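To: Members of the Onu Branch Libraries list
From: Zohreh Ebrahimi, Office of Collections
Date: July 9, 2019
Subject: Re: Revised terms for interbranch loans

Dear colleagues,

Thank you to all who sent remarks on the draft circulated in May. Mr. Moradi's message is quoted below so that those who joined the list recently may follow the exchange.

> Abbas Moradi wrote:
> The Gadau branch supports the draft in general. We have two concerns. The first is the loan period for bound periodicals, which our readers find too short. The second is the transfer of the local history boxes to Jillo. Our reading room is open fewer hours than the one at Jillo, but most of the people who ask for this material live near us. Would the Office consider leaving the parish maps where they are?
> Abbas Moradi
> Gadau Branch

The Office has reviewed these points together with Hamidreza Asadi at Jillo. Our decisions are as follows.

1. Bound periodicals. The loan period is extended to nine weeks. A branch may recall a volume earlier if a reader has placed a written request for it.

2. Local history boxes. The parish maps will remain at Gadau. The remaining boxes, up to 100 in number, will move to Jillo once the shelving there has been inspected.
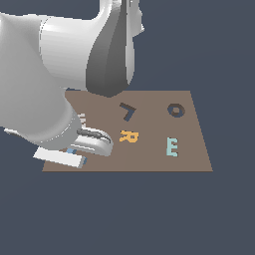
3. Delivery between branches. The van will continue to stop at Carkus on its way to Jillo. Items must be bagged and labeled by the receiving desk's code – handwritten slips will no longer be accepted.

4. Replacement charges. Lost items will be charged to the borrowing branch at the catalog price. Items without a catalog price will be referred to Tahmineh Najafi, who will set a value in writing.

The shared catalog now carries 3,000 records for the local history collection. A further 1,000 records still lack a shelf location. Branches holding any of these items are asked to send the missing locations to this Office in the usual spreadsheet, one line for each item. Please do not change the record numbers.
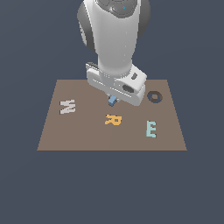
Robotic arm over a brown tabletop, computer rendering.

Questions on delivery should be sent to Hooman Mazandarani at Carkus. All other questions may be sent to the list.

With regards,
Zohreh Ebrahimi
Office of Collections, Onu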